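Chapter 4
What the Sieve Keeps: Shell Middens and the Small Stuff 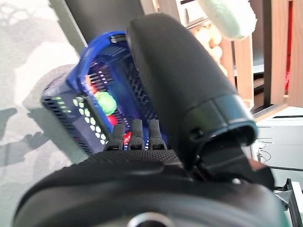 Shell middens are garbage heaps, and I've loved them ever since I first knelt on one (in shorts, a mistake I made exactly once). People living near a shore gathered shellfish, ate them, dropped the shells, and did it again the next day, and their grandchildren were still doing it on the same spot. What you get is a mound, sometimes taller than a house, made of shell and charcoal and ash with bones and broken tools mixed all through it. To find out what's in it you have to pass the dirt through holes, and the size of the holes decides a good part of your answer. Think of a blue plastic mesh basket like the one in the picture. If you tipped a shovelful of midden into something like that, you could expect to hold on to the big oyster shells and lose the sand, and that would feel like a fine morning's work until somebody asked you about the herring. Herring bones are tiny! They go wherever the sand goes. So before we talk about what coastal people ate, we need to talk about what gets caught, what falls through, and who was looking at the pile underneath.

4.1 A mound on a windy point

I learned most of this at Vusholm, a low shell mound on a point of land with no trees and a great deal of weather. You'll be seeing a lot of Vusholm in this chapter, partly because it makes a good teaching case and partly because I spent so many summers there that it's the first place I think of.

The mound had been dug once before, by a schoolteacher named Kjell Torvik, who cut a trench straight through the middle and wrote up what he found in a slim report with beautiful drawings. Torvik was careful for his day. He drew his layers, he labeled his bags, and he noted where the hearths were. What he didn't do was sieve. He and his crew picked finds out of the trench wall and off the shovel by hand, and his report says, in so many words, that the people of Vusholm ate oysters and hunted seals, with "some fish of large size."

For years everyone repeated that. You can still find it in older books: the seal hunters of Vusholm. I repeated it myself in my first term of teaching, with a slide of a harpoon, and felt pretty good about the slide.

Then we reopened the edge of Torvik's trench. Debora Melis ran the sieves, and she insisted on two sizes of mesh, one inside the other: a 4 mm screen on top and a much finer one below it. I was against this. Fine mesh clogs, it's slow, your hands get raw, and I wanted to get down to the bottom layer before the rain did. Debora won the argument (she usually does) and we took 300 liters of dirt out of one column and washed every bit of it through both screens.

The top screen gave us Torvik's story all over again. Oyster, seal, a few big cod vertebrae. From the fine screen we pulled 1,229 fish bones, nearly all of them from herring and other small fish, plus a handful of eel. The seal hunters had been eating herring by the bucketful, and the evidence had been lying in Torvik's spoil heap the whole time, growing grass.

4.2 Why holes matter

Any method of digging is also a method of throwing things away. Pick by hand and you'll favor what is large, pale, and an odd shape. Use a coarse mesh and you'll favor what is thick. Add a fine mesh and you start to see small fish, seeds, beads, the teeth of mice, and flakes from sharpening stone tools. None of these methods is wrong in itself. You pick one to suit your question and your budget, and then (please, I'm begging you) you write down which one it was.

I say that because the most common trouble I meet in reading old reports is a blank where the mesh size should be. Say you want to compare Vusholm with the mound at Kosell, farther down the same coast. Kosell has almost no herring. Did the people there not care for it? Did the fish not come into that bay? Or did the crew use a garden riddle with holes you could poke a finger through? Mirko Zuccaro spent a winter going through the Kosell notebooks to find out, and the only clue he turned up was a receipt for chicken wire. We'll come back to Kosell in section 4.6, and I won't spoil it, except to say that chicken wire isn't the whole story.

There's a second kind of loss that no sieve can fix. Fish bone is soft. In sour soil it goes to mush. A shell midden is kind to bone, as the lime from all that shell keeps the ground sweet, but the edges of a mound, where the shell thins out, can be a different world. At Stisau the bones in the middle are as fresh as last week's dinner, while a few steps away there's only a brown stain. If Torvik had put his trench at the edge of a mound like that, we'd be reading about people who ate nothing but oysters.

4.3 Wet or dry?

You can shake dirt through a screen dry, or you can wash it through with water. Dry is quick and works well in sandy ground. Wet is messy, needs a pump or a lot of buckets, and is what I'd choose for almost any midden, because damp ash and crushed shell stick together in lumps and small bones hide inside the lumps very happily. Go easy on the hose. A hard jet will snap a herring rib in two, and then somebody has to puzzle over both halves.

Charcoal and seeds need another approach again. They float, more or less, so you can stir the dirt into a tank and skim them off the top before the heavy part goes to the screens. Dario Fiore built our first tank out of an old oil drum, and the layout of it is in the practical section at the back of the chapter, leaks included.

Whatever you use, keep a sample of unsieved dirt from each layer. Bag it, label it twice (inside and outside), and put it somewhere dry. Somebody may come along with a question you haven't thought of. I have a shelf of those bags from Vusholm and I'm still getting letters about them.

Before you read on

Go back to Torvik's line about "some fish of large size" and write down what you'd want to know before you believed it. Keep your list handy. In the next section we'll take one bag from the Vusholm column, sort it into piles on the table, and see how far each of your questions gets us, starting with the ear bones of cod, which are lovely things and tell you more than you'd expect about the time of year.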